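Small Boxes, Large Returns: A Conversation on Packing at Sodholm

Solomiia Tymoshchuk has managed outgoing equipment at the Sodholm lending collection since it moved into the Hartley building. The collection lends small instruments, compact cameras and measuring devices to schools and public offices, and everything it lends leaves in a box. The interview was held on Tue 16 January, between the morning and afternoon dispatches.

Asked what had changed in the past year, Ms. Tymoshchuk began with the furniture. "We used to pack on the same counter where we received returns," she said. "Paper, tape, a cup of coffee, three open orders. I asked for a white table against a plain wall, and I asked that it be kept for boxes." The request was approved in June and the table was in use before the summer loans went out.

The color was deliberate. Most of the collection's packaging is black, as are many of the items that go inside it, and a dark lens cap could sit unnoticed on the old brown counter until the borrower called to ask for it. According to Ms. Tymoshchuk, the service recorded 232 incomplete parcels in the year before the change. She declined to give a comparison until a full year has passed.

The collection holds 800 items small enough for what the staff call a hand box. Each has its own carton, usually the one it was sold in, and the cartons are kept for as long as they hold their shape. "People think of the carton as waste," Ms. Tymoshchuk said. "The insert was cut for that object. If I lose the carton, I spend an afternoon cutting foam, and my foam is never as good."

Procedure at the table is set out in section 2 of the Brustum handling guide, which the collection adopted with small changes. The item is placed where it can be seen from all sides. The carton is checked for damage at the corners and for the correct label. Cables are coiled separately — never around the item — and the lid is closed only when the loan slip has been read aloud.

The last of these met with some resistance. "I was told it was slow," she said. "It is slow. It takes as long as reading one sentence." New staff spend 9 days at the table before they sign a slip on their own. Ms. Tymoshchuk described the work as quiet and rather repetitive, and said she had no wish to make it sound otherwise. What she would like is a second shelf, at elbow height, for cartons waiting to be filled, and a decision on whether the Saltari inserts will be reordered in the smaller size.

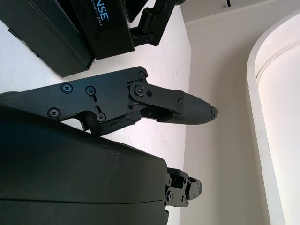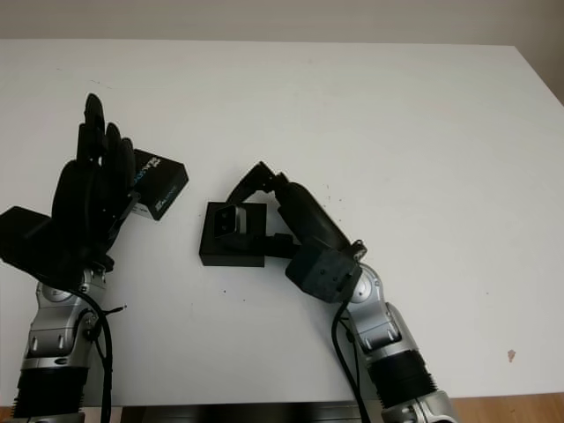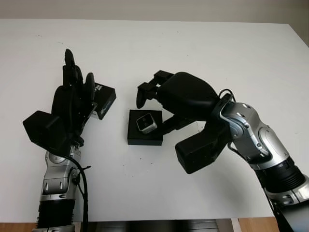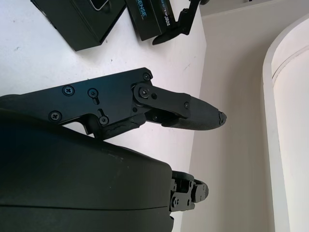 On the question of the cartons, Dean Bainbridge took a different view, remarking that original packaging wears out at the flaps long before the contents are retired, and that one standard box with a removable insert would save shelf space in the long run. He added that he would keep the white table in any case, and that the reading of the slip should be extended to returns.

Related items
Labeling Standards for Loaned Equipment
Murray Kowalchuk on Shelving the Hartley Store
Returns Desk: Revised Opening Hours
Caring for Foam Inserts

Contact the Sodholm Information Office | © Sodholm Lending Collection. All rights reserved. | Back to top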